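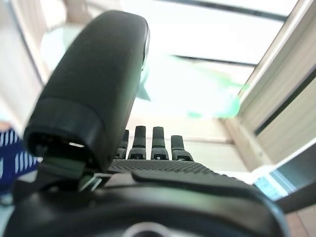
Chapter 10
What Sets a Price?

Key terms in this chapter: market, demand, supply, shortage, surplus, substitute, perishable good

Walk through any grocery store and you pass thousands of little decisions, each one printed on a tag. Carrots cost this much, broccoli costs that much, and the pumpkins out by the front door cost less today than they did when the first ones came in. Who decided all that? If you have ever wondered, you are already thinking like an economist, and this is the chapter where it starts to get really fun.

In Chapter 9 we looked at how a household makes choices with a limited budget. Now we put all those households together in one spot, add the people who grow and sell the food, and watch what happens when they meet. We'll spend most of our time with vegetables. You know what they are, you have probably bought some, and (best of all for us) they spoil. A seller with a wagon full of lettuce at closing time has to think fast, and fast thinking makes for very clear economics!

By the end of the chapter you should be able to explain why a price rises or falls, read a simple supply and demand graph, and make a sensible guess about what a late frost or a new highway will do to the cost of dinner.

A Town and Its Market

The river town of Havville has had a public market since 1818, when farmers began pulling their wagons up to the landing and selling straight off the back. There were no tags in those days. A buyer asked, a seller answered, the buyer made a face, and the two of them went back and forth until they agreed or gave up. It sounds slow, and it was, but look at how much information was moving around. Every buyer who walked off told the seller that the price was too high for that person. Every quick sale hinted that it might have been too low.

A market, as economists use the word, is any arrangement that brings buyers and sellers together. It can be a row of wagons, a store, a phone call, or a website. The building doesn't matter. Havville's market moved twice and burned down once, and it went on being a market the whole time.

Today the town gets its vegetables in several ways. The old market still runs every morning from May to October. Comovex, a wholesale company on the edge of town, buys by the truckload and sells to restaurants and schools. Cledik, a small chain of grocery stores, does some of each: it buys most of its stock from Comovex and the rest from farms in the Godoy Valley, which begins just past the county line. So one carrot might change hands once on its way to your plate, or it might change hands four times. Keep that in mind when we get to Section 10.4, where we ask what each of those steps adds to the price.

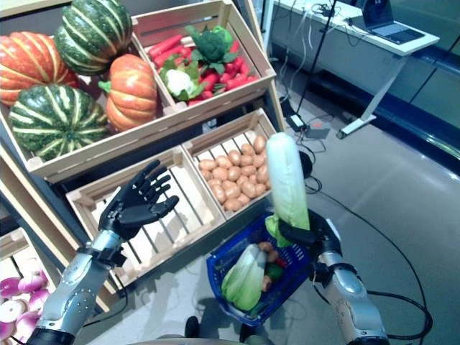
10.1 Demand: The Buyer's Side

Start with the buyers. Demand is the amount of something people are willing and able to buy at each possible price. Read that sentence again, slowly, and notice the words "and able." Wanting a thing doesn't count as demand until you can pay for it.

Suppose winter squash is selling for 34 cents a pound. Plenty of families will take one home. Soup, pie, something roasted with a little butter: at that price, why not? Raise the price and a few of those families will change their minds. Raise it again and more will. They haven't stopped liking squash. They have looked over at the sweet potatoes and decided those would do just as well.

A good that can take the place of another is called a substitute, and substitutes are everywhere once you start looking. Broccoli can stand in for green beans. A bus ride can stand in for a car ride. When a good has many close substitutes, even a small jump in price can send buyers running. When it has hardly any (think of salt), buyers mostly grumble and pay.

Tastes matter too, and they change with the calendar. Demand for pumpkins in October is enormous! People want them for porches and for carving as well as for eating. By the middle of November the same pumpkin, every bit as round and handsome, may have trouble finding a home. The buyers' side of the market has shifted, and the price goes with it.

Try It Yourself

Choose one vegetable your family buys often. Ask three people at home what they would do if its price doubled tomorrow. Would they buy the same amount, buy less, or switch to something else? Write down their answers and save them. You will need them again for the graph in Section 10.3.

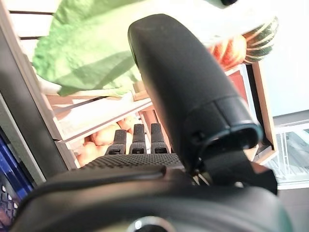 10.2 Supply: The Seller's Side

Now let's cross over to the other side of the table. Supply is the amount of something that sellers are willing and able to offer at each possible price. As a rule it runs the opposite way from demand: when the price goes up, sellers want to bring more.

Picture a grower in the Godoy Valley deciding what to plant in March. She has one good field left. If carrots have been bringing a high price, she'll lean toward carrots. If the price has been poor, she may put in onions, or let the field rest for a year. Her neighbors are all making the same kind of choice at their own kitchen tables, and when you add up every one of those choices you get the valley's supply.

But a plan made in March can't be changed much by August. Once the seed is in the ground, the grower is committed, and weather has the next turn. A hailstorm can wipe out a crop in up to 20 minutes. A mild, rainy summer can hand everyone more zucchini than they know what to do with. That gap between planting and selling is one big reason vegetable prices jump around more than the price of, say, a hammer. The hardware store can leave its hammers on the shelf until spring. Lettuce is a perishable good, and it has to be sold while it is fresh or not sold at all.

We are ready to put the two sides together. Get out a ruler and a sheet of graph paper, and turn to the table of squash prices that opens the next section.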